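## 4. Workspace rules for two-arm tabletop recording

The rules in this section cover the state of the table, the arms and the cables before a wiping task is recorded. They apply to every station that contributes to the Wada set.

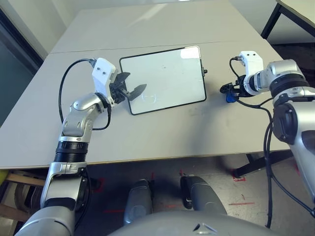 **Figure 3.** Two-arm station with a whiteboard on the tabletop, seen from the head camera. Both grippers are above the table and the board lies at a slight angle to the table seam.

### 4.1 Scope and terms

We use "must" for a rule that leads to rejection of the episode when broken, and "should" for a rule that leads to a note in the log. An episode is one continuous recording from the start pose to the end pose. A station is the robot, the table, the cameras and the floor area within reach of either arm. The rules were drafted at Protby in February and revised after a first review of 942 episodes, of which 518 used a whiteboard as the main object. Episodes from the older Statetti stations were left out of the review as they have only one arm.

The rules do not replace the site safety rules. Where the two differ, the site safety rules come first, and the difference is reported to the rule editor (Yae Ueda for the present version).

### 4.2 Table surface

The table must be level and must not move when a gripper presses on it. Where a table is built from two panels, as in Figure 3, the panels must be pushed together and clamped from below. The seam may be visible in the camera view. It must not be covered with tape, as tape edges lift over time and catch on thin objects. A height step across the seam should be checked by sliding a steel ruler over it in both directions. If the ruler catches, the panels are set again before recording.

Objects should be placed fully on one panel. An object that rests across the seam tends to rock under load, and the rocking shows up in the force trace as a second contact. In the review, this was the most common reason for a repeated wiping stroke.

### 4.3 Object placement

The board must lie flat with its whole outline in view of the head camera at the start of the episode. Its angle should vary between episodes. Operators given no instruction placed the board square to the table nearly every time, and policies trained on that data did poorly when the board was turned. The board in Figure 3 is turned so that its far right corner is higher in the view than its near left corner, and a placement of this kind is accepted without comment.

Small attached parts, such as the clip or tab on the right side of the board in Figure 3, must be left on if they are present at the start of a batch. They must not be removed partway through. A change in outline within a batch is harder to correct for than a change between batches.

Marks on the board are recorded in the log as "none", "light" or "heavy". Specks and faint smudges count as light. The log entry is made by eye before the episode starts and is not changed afterwards.

### 4.4 Glare

Overhead lighting often leaves a bright patch on a glossy board. We considered a rule against all glare and dropped it, as it would have excluded most ordinary rooms. The present rule is that a glare patch must not cover a mark that the task requires the robot to remove. A patch in a clear corner is allowed, and the one near the upper right corner of the board in Figure 3 does not hide the dark speck in the middle. Exposure must be fixed for the whole episode - automatic exposure changes the size of the patch whenever an arm passes over the board.

### 4.5 Start pose of the arms

Both grippers must be in the head camera view at the start. Neither may touch the object. One gripper may be nearer to the object than the other, and the nearer side should be alternated across a batch. In Figure 3 the left gripper has its fingers open and angled toward the lower left edge of the board, while the right gripper is held over the table to the right.

The start pose is held for 3 seconds before the first commanded motion. The hold gives the wrist sensors time to settle and gives reviewers a clear point at which to begin.

### 4.6 Cables

External cables must be long enough for the full range of the wrist and must not pass between the fingers and the object. A loop that stands out from the gripper housing is allowed if it clears the table edge in every pose used by the task. The operator moves each arm slowly through its outer poses at the start of a shift and watches the loop. Cables that hang beside an arm should be tied at the shoulder.

Cable ties are replaced after every 300 episodes. The Fivier stations used a longer interval at first and went over to this one when worn ties were found on the wrist side.

### 4.7 Floor and background

Floor tape used to mark station positions may stay in view. It should be the same colour across a site. Furniture behind the main table may also stay, but it must not be moved during a batch. People must remain outside the marked area while the arms are powered, and an episode in which a person crosses the camera view is rejected even if the task itself was completed.

### 4.8 Checks and records

The operator completes one check sheet for each batch. The sheet lists the rules in the order given here, with a space for the station number and the time of the last camera calibration. A reviewer who did not operate the station then looks at the first image of every episode against Sections 4.2 to 4.5. Rejected episodes are kept in a separate folder with the number of the broken rule, and are not deleted until the batch has been signed off.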